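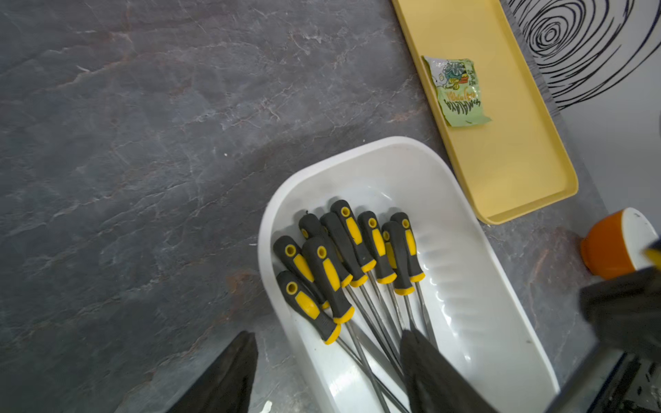
Figure 4.1 Screwdrivers in a white tray, with the fingers of a gripper at the bottom of the picture.

Chapter 4
Before You Buy: Planning and Paying for a First Robot Cell

Most people who buy a robot arm begin with the arm. It is an understandable place to start, for the arm is the part with the glossy brochure, the part that moves at the trade show, and the part your managing director will want to see when visitors come round. By the time you reach the end of this chapter I hope you will be in the habit of starting somewhere much duller, with the things the arm has to pick up and whatever they happen to be lying in.

Look again at Figure 4.1 with a buyer's eye. The screwdrivers all share one design, which is a kindness to anybody choosing a gripper, but they are lying loosely together, with the handles up at one end and the shafts crossing over one another. The handles are black with yellow grips and the shafts are long, slim and shiny. Each of those facts has a price attached to it. A thick handle and a thin shaft may call for different fingers, or at least for fingers that can close a long way. Bright steel can be awkward for some cameras. A tray with sides limits the angles from which the fingers can come in, and you would be surprised (I certainly was, my first time) how often a gripper is ordered by somebody who measured the tool and forgot to measure the tray!

4.1 The whole cost, and where it hides

Let us follow one purchase through the chapter. Reltero is a small firm that packs hand tool kits for the building trade, and Leanne Gosling, its operations manager, was asked to plan for a single cell that would pick tools from trays and place them into cases. Her first quotation, from a supplier called Folport, covered the arm and its controller. It was a clear and fair quotation, and she very nearly put that one figure into the budget and went home.

What she did instead was take a large sheet of paper and write down everything the arm would touch, stand on, plug into or depend upon. The list grew all through a Tuesday afternoon. There were fingers for the gripper and a spare set, a camera with its bracket and lighting, a bench stiff enough not to wobble, guarding, a risk assessment, cabling, training for two shifts, and the hours her own people would spend away from their usual work while the thing was being set up. Trays went on the list too. The old ones came in several sizes, and a matching set of 76 had to be bought before any trial could be called a proper trial. By the evening she had 10 headings, and the arm was one of them.

You will find her sheet, tidied up a little, in Table 4.2. Please do copy the headings, but leave the amounts blank and get your own, as prices in this field go stale quickly.

4.2 Paying for a trial first

A second supplier, Quezada, offered Reltero a paid trial using Reltero's own tools. Leanne was in two minds, as it seemed a shame to spend money on something she could not keep, but she agreed to a run of 2000 picks. Of these, 139 needed a person to step in, mostly where shafts had crossed and two tools came up together. That number was worth a good deal more to her than any figure in a brochure, and it let her work out how much of an operator's day the cell would use up. It also raised a question that had not been on her sheet at all: would it be cheaper to buy a cleverer gripper, or to buy dividers for the trays from a firm like Fasteo and keep the tools apart in the first place?

We shall come back to the dividers in Section 4.5. Before then you will need to know how to write down what you want the equipment to do, in words a supplier can price, and that is the business of the next section.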